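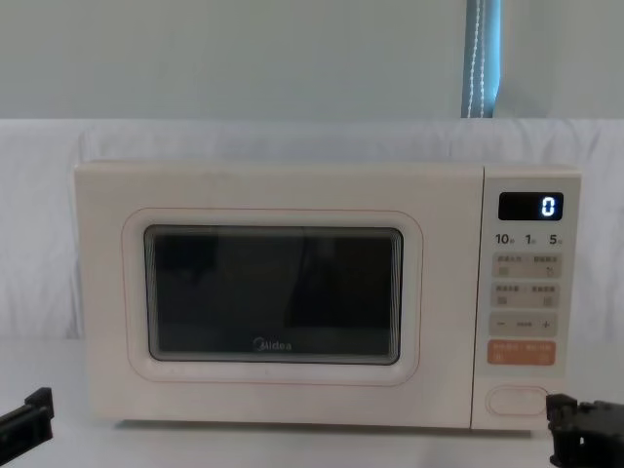
The ferry to Orkness had been cancelled, so Soledad Tlapale stayed another night in her aunt's flat above the shop on Cultley Street. She had come to clear it. The keys had to be back with the letting agent by the end of March, and she had left the paperwork until last.

There was a lot of it. Her aunt had kept every bill in brown envelopes, and the envelopes in shoeboxes, and the shoeboxes under the bed. Soledad carried them through to the front room and sat on the floor beside the heater. She put the gas bills in one pile and the bank letters in another. Most of it could go.

In the third box she found the letters from Wijesinghe.

She knew the name. He had run the chandler's by the harbour when she was small, and he used to let her hold the end of the rope while he measured it. She remembered that he wore a tie under his overalls. She didn't remember her aunt ever speaking to him for longer than it took to buy lamp oil.

The letters were short and mostly about the weather. The wind had been from the north since Sunday week, he wrote in one. The Clandix had come in with her rail bent. He had put by a tin of the green paint in case it was still wanted. He signed them with his surname only, and under it, in each one, he had written the number 231.

Soledad read them in the order they came out of the box, then put them in order by the postmarks and read them again. The number was in all of them. She looked on the backs and inside the envelopes but found nothing to explain it.

It was getting dark. She turned on the lamp and telephoned Lizeth Ticona, who had lived across the landing for most of her aunt's life and had moved to her son's house in the autumn. Lizeth took a long time to come to the phone. 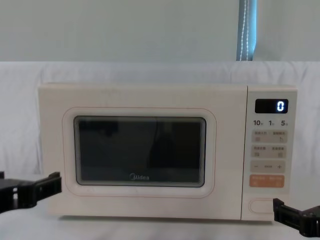 "What was 231?" Soledad asked.

"It was the hymn," Lizeth said. "They sang in the choir together before you were born, and that was the one they both liked."

Soledad asked whether there had been anything between them. Lizeth said she had wondered that herself for years. He had asked once, she thought, the winter the harbour wall came down, and the answer had been that there was her mother to look after. By the time there wasn't, he had married a woman from the island. He was a decent husband as far as anybody knew. The letters had started after his wife died.

"Did she write back?"

"She bought the stamps from me," Lizeth said. "So I suppose she did."

They talked a little about the flat. Lizeth wanted the blue jug if it was going. Soledad said she would wrap it in a towel and leave it with the shop downstairs. Then Lizeth's grandson wanted the phone and they said goodnight.

She ate some bread and cheese standing at the window. The harbour lights were on and there was still a sea running over the end of the pier. She tried to remember the tune of any hymn at all and could only get the first line of one they had sung at school.

There was a single envelope left at the bottom of the box, in her aunt's handwriting, stamped and addressed to the chandler's and never posted. It wasn't sealed. Soledad took out the sheet and unfolded it.

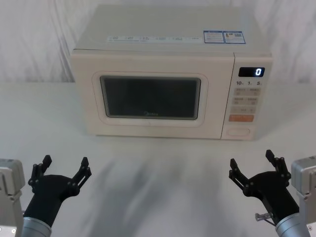 Dear Wijesinghe, her aunt had written, I will have the green paint after all. The window frames are in a bad way and I would sooner do them before the summer visitors come. You could bring it up yourself if your knee allows. I am in most afternoons.

There was no number under the name.

Soledad read it through again and put it back in its envelope. She found a length of string in the kitchen drawer and tied all the letters together, with that one on top. The bills she put in a sack by the door.

In the morning the wind had dropped and the ferry was running. She left the jug at the shop and the keys at the agent's. On the boat she kept the bag with the letters on her knee, and when they came round the point she asked the man selling the tickets which way it was to the chandler's.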